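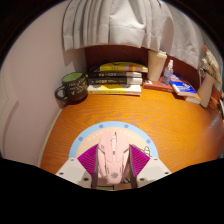
# Old desk finds a new spot at the Laltutari reading room

2022-04-05

Regular visitors to the Laltutari reading room will be glad to hear that the writing desk is back in use, and looking very handsome with its glossy varnish and all that wavy orange and amber grain (several of us have already stopped just to admire it!). It had been waiting in the storeroom since February, when the front room was painted, and we had begun to miss it.

Kha Hứa and Pui-shan Sin spent most of a morning getting it settled against the pale wall, with the dark reddish-brown board standing up behind it and a good number of small things arranged along the back. Pui-shan tried it by the window first, but the afternoon sun there is strong and she was worried about the finish, so over to the wall it went.

The desk came to us from Khôi Kim, whose family used it for homework, letters and sewing for many years, and he tells us his mother would be pleased to see people sitting at it again. It is free for anyone to use for letters, drawing or a quiet hour with a book. Please bring a mat if you are using glue or paint, and keep hot cups on the side table.

Phúc Lại is still hoping to find a chair of the right height, as the 2 we have tried so far are both too low for comfort. If you have one at home that needs a new place to live, do let him know at the front counter, any day before 5. He is happy to come and pick it up.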